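Garlic order cut short as rot turns up in seed stock

Gardeners who put in for hardneck garlic through the Karunaratne seed garden are going to get less than they asked for this fall, and some will get none of the variety they wanted.

Word went out in an email late last night. White rot was found in one of the two beds where the seed garlic was grown, and everything out of that bed has been pulled from the sale. The second bed is on the far side of the access road, was planted from different stock and so far looks clean. Bulbs from there will still go out.

The numbers: 3,000 bulbs were promised in spring. 318 households had ordered. The clean bed won't cover all of it, not close, so orders are being trimmed across the board and the big ones trimmed hardest. Anybody who asked for a pound or less should get their full amount. Refunds for the rest go back the same way they were paid. No need to call, the email says, and the phone isn't being answered most afternoons anyway.

The variety hit worst is Iltusero, the purple-striped one that a lot of people around here switched to after the bad winter. Nearly all of it was in the sick bed. Plurnari, the big white porcelain type, was split between the two, so there's some. Growers who had their hearts set on Iltusero can take Plurnari as a swap or take the money. Reply to the email either way. No reply counts as a refund.

White rot is a fungus. It goes after garlic, onions, leeks, shallots, the whole family. Leaves yellow early, from the bottom up, and the plant tugs out of the ground with no fight at all. Look at the base of the bulb for white fluff with tiny black specks in it, like poppy seed. Those specks are the trouble. They can sit in the soil for 20 years or better waiting on the next onion, and there's no good home cure once they are in.

If you bought from the garden last fall, check what you have hanging. Last year's bulbs came out of a third bed which hasn't shown anything, but a look costs nothing. Anything soft or fluffy goes in the trash, bagged. Not the compost -- a backyard pile mostly doesn't get hot enough. Wash the fork, wash your boots, and don't carry dirt from that spot to the rest of the plot. Then keep the onion family out of it. For good, more or less. Beans are fine there, so is squash, so are potatos.

Planting time doesn't change. Mid October into early November for most of the county, cloves two inches down, pointy end up, mulch after the ground starts to get cold. People still hunting for seed garlic should look soon, as mail order places sell out of hardneck early. Grocery store garlic is a gamble. Often a softneck from someplace warm, and there's no telling what rides in with it.

Fludier Nursery on the county road says it has 19 pounds of a hardneck left, sold by the half pound, one bag to a customer till it's gone. Doors open at 8 a.m. Bring cash, the card reader has been down.

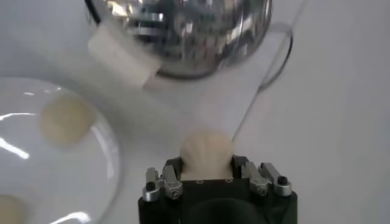

The fall growers' meeting is still on, same hall, 6:30 p.m., and white rot has been moved to the top of the list. Soil questions first, then the seed order, then the usual swap table. Bring labeled envelopes for the swap, no loose seed please, and no garlic or onion sets at all this year. Somebody asked about food. Coffee as always, and a sweet to go with it if people care to bring one; a pale little shell-shaped cake with ridges, the madeleine sort, goes fine with coffee and doesn't need a plate. Nut-free if you can. Parking is in back as the front lot is being being resurfaced.

The sick bed itself is fenced off now and will go to grass. Visitors to the seed garden are asked to stay on the gravel and use the boot brush at the gate, both ways. The spring onion set order is off. Leeks too, probably. A decision on next year's garlic, including whether any gets grown on that side of the road, is expected in April.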